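# Nygård desk shelf, brown

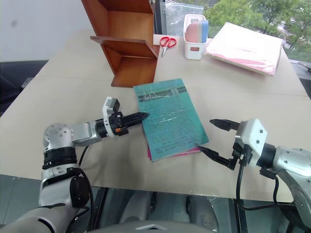 *Page last changed: August*

Wooden, open-fronted, one divider. Assembly took 14 minutes with 6 screws. The joints are square and the divider doesn't sag under paperbacks. It can also be used on its side, as on my table, though larger books then have to lie flat in front — the teal one in its plastic cover does. The finish marks easily; a scissor blade left a line on the first day. No back panel. At 147 kroner it is fair value, but the Stunton is stiffer.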